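The Cup Finds Its Coaster

There is a kind of tidying that has very little to do with cleaning, and Kulap Ongart has been fond of it since she was small enough to be put in charge of the napkins. It happens on top of the table. You give each cup a coaster, you bring out the tray for whatever is going back to the kitchen, you put the little things into their compartments, and by the time you sit down again the afternoon feels a good deal longer than it did.

Her column for the Clelside home pages has been circling the subject since February, and the letters keep coming (one reader in Indwood owns 100 coasters and would like it known that she uses them all). Kulap is cheerfully firm on one point, that cups and coasters need not match. She likes a yellow cup on dark brown wood, and she'll happily put a pink one on something woven and leave it there all week, because a flowered tablecloth will pull nearly any color into the family if you let it.

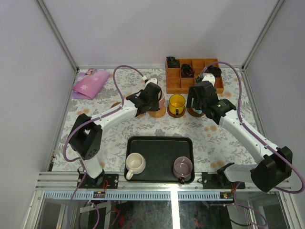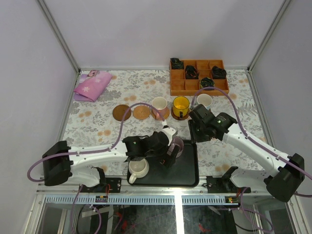
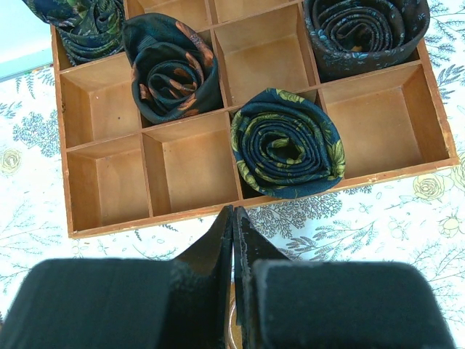
Cups and coasters on the flowered cloth in the first two pictures; in the last, rolled neckties in the wooden compartment tray.

The neckties were Anneliese Oltmanns's idea. She had kept hers on a rail inside a closet door for years, where they slid off in twos and threes whenever anybody went looking for a sweater, and one evening, while the pasta water was coming to a boil, she started rolling them up on the counter instead. Begin at the narrow end, she says, and keep the roll snug but never tight, so the wide end comes around last and shows you the pattern. Set it upright in a square compartment and you can see your leaves and your sprigs from above, which makes choosing one on a dark morning a much kinder business.

She is also a great believer in leaving some of the compartments empty. A full tray, to her way of thinking, is one you'll stop putting things back into by the weekend, and besides, somebody in the family is bound to give you another tie.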